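### 4.2 Does the array matter at all?

Vendors of all-flash storage for small offices tend to quote peak throughput, and we doubt that figure tells a buyer much. We replayed 30 hours of file traffic from the Raltham site against two servers: the older Brastberg unit with spinning disks, and the Grolley unit filled with solid-state drives. The workload was mostly image folders, with files of around 500 KB each, read in no particular order.
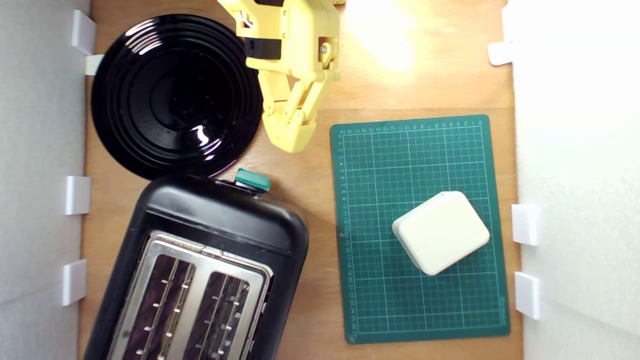

**Figure 3.** Round black plate on a light wooden tabletop, with a pale yellow gripper at top center.

The Grolley unit finished the replay 11 percent sooner. That is a real gain, but a small one next to the price gap, and we can't rule out that part of it came from a larger memory cache. When we limited both servers to 225 MB per second at the network port, the difference was within the spread of repeated runs. Claims that flash "removes the bottleneck" should be read with this in mind. The Hjaltadóttir traces, which are heavy on small writes, may behave differently. We have not tested them with the cache turned off.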